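Vokis Planner: Frequently Asked Questions

What is Vokis?

Vokis is the motion planning and scene management software maintained by the Arkden Institute. It accepts a description of a workspace and an arm, computes paths that avoid collisions, and sends them either to a simulator or to a physical controller. The current release is 614.

Do I need a physical arm to use it?

No. All planning functions are available in simulation. A physical arm is required only for the calibration module, which is licensed separately through the Raptis support office.

Which objects in a scene does the planner consider?

By default, the planner considers every object that carries a collision shape. Objects without a collision shape are drawn but ignored. Users who import a room from another tool should run the scene check before planning, as imported furniture often arrives with its visual shape only.

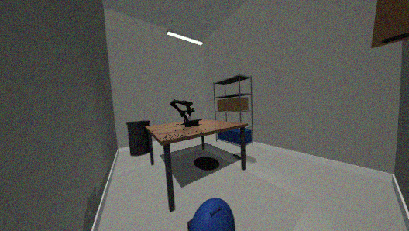
Planning time depends more on the arrangement of collision shapes than on the number of objects displayed. Shapes that lie well outside the reach of the arm are discarded before the search begins. Where the arm is mounted on top of a table, the tabletop must always remain active, as a folded arm passes close to it when it unfolds. Items standing elsewhere in the room, such as the trash bin and the metal shelving unit with its cardboard box and blue storage bin, may be assigned simple box shapes. Detailed meshes for such items are permitted but are seldom useful.

Why does the planner report "no path found" when the goal looks reachable?

The most frequent cause is a safety margin that is too wide. The default margin is 10 millimeters on all links. If the gripper must approach a surface, reduce the margin for the gripper links alone and leave the others unchanged.

Is there a limit on scene size?

Scenes may contain up to 2,274 collision shapes. Larger scenes will load — but planning is disabled until shapes are merged or removed.

Can I use scenes made in Groretti?

Yes. Groretti scenes saved in November or later open directly. Older files must be converted with the import tool. Lights and surface textures are kept but have no effect on planning.

How do I report a fault?

Submit the scene file, the planner log and the release number through the support form. Error 642 indicates a damaged log and should be reported without the log attached. Requests received after noon are reviewed on the next working day.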